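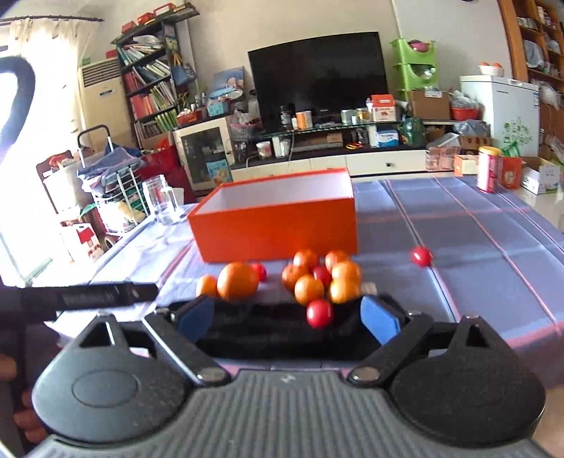 Oranges and cherry tomatoes on the table, box behind them

Can oranges and cherry tomatoes share a box, or is that another kitchen myth?

Kalliopi Lazaridis
Asked 2 Nov 2022, viewed 1,327 times

My sister-in-law says I'm ruining good fruit by keeping oranges and cherry tomatoes together. According to her the tomatoes give off a gas and the oranges go off in half the time. She read this on the back of a leaflet from Hivell, who sell divided fruit trays, so you'll forgive me if I don't take it as gospel.

What I use is an open cardboard box, white inside with an orange rim. It stands on the table in the living room, on the cloth. Everything goes in together, big oranges, small ones, tomatoes wherever they land. There's a little round hole in the side, and she says that isn't nearly enough air. The top is open! How much air does an orange want?

I do lose the odd orange to that green powdery mould, always from underneath. The tomatoes mostly get eaten before they can do anything. I've been told at various times to wrap each orange in newspaper, to wash the lot in vinegar, to put everything in the fridge, and never to put anything in the fridge. They can't all be right.

So is the gas business real in a box with no lid, or should I save my money? I'd rather not buy a tray.

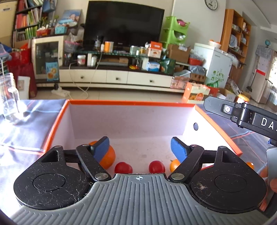
Vangelis Tzavaras
Accepted reply

The gas is real. It's called ethylene and ripe tomatoes give some off. Whether it matters to you is another thing, and I doubt it does. Oranges don't carry on ripening after picking the way a banana or a pear will, so there isn't much for the gas to hurry along. In a sealed bag over a long time I might worry a bit. With a few cherry tomatoes in an open box in a living room, no.

Your trouble is the mould, and it would turn up with or without tomatoes. It gets in through nicks and bruises, it likes damp, and it spreads where one orange sits against another. The weight is worth thinking about too. A big orange on top of a cherry tomato will split it sooner or later, and then you have juice on the bottom of a cardboard box.

What I'd do:

Check each orange with your thumb before it goes in. Anything soft, eat it today or bin it.

Keep the oranges one layer deep if they'll fit, and turn them over every few days.

Put the tomatoes in last, at one end, where you can see them.

Leave out the vinegar wash unless you're prepared to dry every single one properly. Putting them away wet is worse than not washing them.

Newspaper does help a little, by keeping them from touching. I can't be bothered with it and I don't suppose you can either.

As for the hole, ignore it. It makes no odds with the top open.

Kalliopi Lazaridis, in reply: Thank you, I shall read this out to her. One layer I can manage. She has now moved on to saying the living room is the wrong place altogether and it should all be in a cold larder. I haven't got a larder. I've got a table, and across from it a TV cabinet with no space left on top. 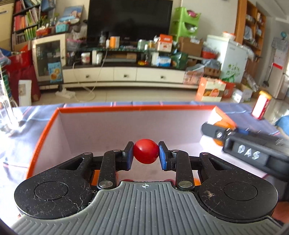 Paraskevi Vasilakis

I keep mine in the fridge drawer and they last for ages, so your sister-in-law is half right about the cold. Tomatoes never, they go woolly and taste of water. If you get through the oranges in a week the table is fine. Is the sun on it, though? I can see light on the glass jar. I'd slide the box along out of it, whatever anyone says about gas.

I did once buy a Stirnari "freshness disc" that was meant to soak up the ethylene. Couldn't tell the slightest difference. It's in a drawer somewhere.

Jaruwan Rattanakul

Never mix them. My grandmother had 5 crates in the shed and always kept the tomatoes well away from everything and she never lost any.

Vangelis Tzavaras, in reply: Was it cold in the shed?

Jaruwan Rattanakul, in reply: Freezing, until March at least.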